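Choosing a worktop, part two

3/11/19

We have more or less settled on the worktop, which means I can stop carrying sample squares around in my coat pockets. I said last month that I would write up how we got there, mainly for my sister, who is about to start on her own kitchen and keeps ringing me with the same questions.

The old worktop was laminate and had swollen at the join by the sink. The house is in Carkbridge and the kitchen was last done by the people before us, who liked brown. We kept the cupboards and painted them. The worktop had to go.

I started at the Desjardins showroom in Utport. They have a good range but you need to book, and they will not give you a price until someone has been to measure. The measuring visit took two weeks to arrange. Garnet Gill came out in the end and was very thorough. He found that the wall behind the cooker is out of true, so whatever we picked would need scribing to fit. He also told me to decide on the tap before the stone is cut, as moving a hole afterwards can't be done.

We looked at four materials. Oak was the cheapest, but it wants oiling and I know I won't do it. Granite was fine but every piece I liked was dark, and the room faces north. Quartz was the sensible choice. Marble was the one I kept going back to. 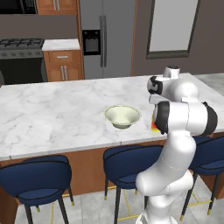 White marble with soft grey veining, on an island.

The case against marble is well known. Lemon juice and vinegar leave dull marks, and red wine can stain if it is left overnight. My neighbour Harvey Gosselin has had his for years and it has rings all over it by the kettle. He says he stopped seeing them after the first winter. I put half a lemon on a sample and left it while I went to the shops, and there was a clear mark when I got back.

So it is quartz, a pale one from Vinix with a faint vein in it. The quote came to 3621 pounds including the upstand and fitting. Marble would have been over 700 more, and that was before sealing. I did ask about having marble on the short run only - they were happy to do it, but the two whites looked wrong side by side.

Fitting is booked for December. They need the old top out and the sink disconnected before they arrive, so we will be washing up in the bath for a few days. I still have to choose the tap.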